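Print | E-mail this article

Filed under: Robots at Work, Safety

Teodoro Espinoza tests laundry robots for Skenus. In January one of them closed its fingers on a shirt and did not open them for 527 seconds. "I was sending the open command again and again," he told me. "The hand said it was open already – but it was not."
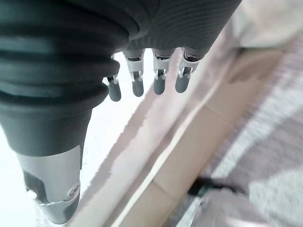
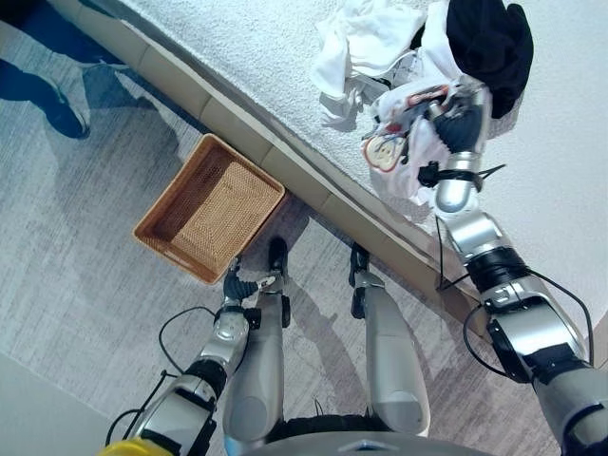

Who may stop the robot in such a case?

Any person in the room, and they do not need to ask first. Espinoza's team found a finger sensor reading 3 degrees wrong, and now they check it every morning.

We use cookies to remember your settings. Accept | Manage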